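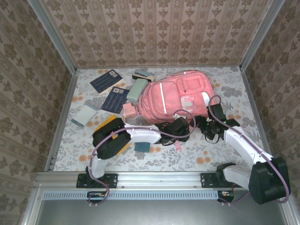

A buyer from Sellalent writes that the strap webbing on the Zalton school backpack outlasted the zipper, and asks whether the slider can be replaced without unpicking the seam. It can. The top stop is crimped, not sewn over, and a No. 5 slider from any notions counter will fit.

Zalton Day Pack, junior size
Made by Yorath Bags
Item group: School and travel

Product details

The Zalton is a single-compartment pack for children in elementary school. It takes letter-size folders upright and a standard lunch box flat on the bottom. The main body is woven polyester with a coated inner face. The coating slows rain but does not make the pack waterproof, and the zippers are not sealed.

The back panel is padded with closed-cell foam. The foam sheet is removable through a slit in the lining and should be taken out before washing. Shoulder straps are adjusted by ladder buckles at the lower end – pull down to tighten, lift the buckle to release. The chest strap slides on both shoulder straps and can be taken off.

Specifications

Height: 40 cm
Outer pockets: 2
Fabric: polyester, coated inside
Lining: polyester, light gray
Main zipper: No. 5 coil
Strap webbing: polypropylene
Maximum wash temperature: 88 °F
Packed for shipping: flat, foam in place

Fitting

Loosen both straps fully before the child puts the pack on. Tighten until the top edge sits level with the shoulders. The bottom of the pack should rest above the hips. Heavy books go against the back panel. If the pack tips backward when the child lets go of the straps, the load is too far forward or the straps are too long.

Care

Empty all pockets and shake out grit, paying attention to the zipper ends. Remove the foam. Hand wash with mild soap, rinse twice and hang upside down with the zippers open. Do not tumble dry or iron. Pencil marks come off the lining with a damp cloth. Ink generally does not.

Spare parts

Buckles, sliders and foam sheets are sold separately under the Grurneren parts range. Buckles from the older Grurneren series have a narrower slot and do not accept the current webbing. Measure the webbing before ordering.

Shipping and returns

Orders leave the Yorath warehouse in cartons of up to 50 packs. Single packs go out in a mailing bag. Delivery times are longer in August. Unused packs may be returned with the hang tag attached – washed packs are not accepted.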